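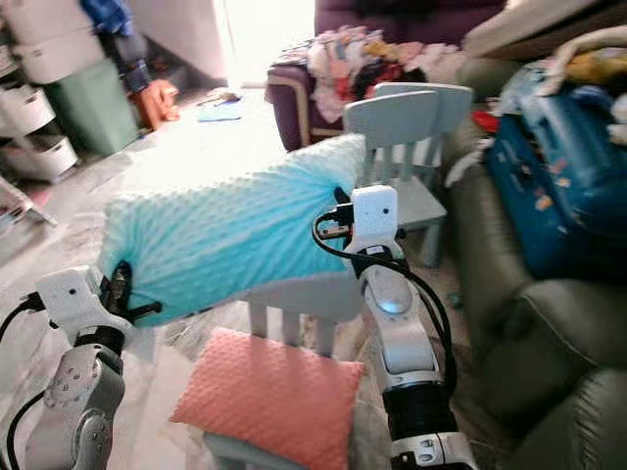
Bunell opens its second home shop in Kerkine this May

I'm so pleased to finally share this one! After a long winter of paint charts and late-night emails, we at Bunell are opening our second shop, just off the market square in Kerkine. We'll have throws, bedding, lamps and the whole Olteo range of table linen (the mustard napkins are my favourite, don't tell the others).

Doors open at 10 am, and the first 300 customers get 20 per cent off anything made by our friends at Yoo. We've also kept a corner for mending - bring a torn quilt and we'll show you how to patch it.

Press are welcome from 9 am. For photos or a chat, ring the shop on extension 2712.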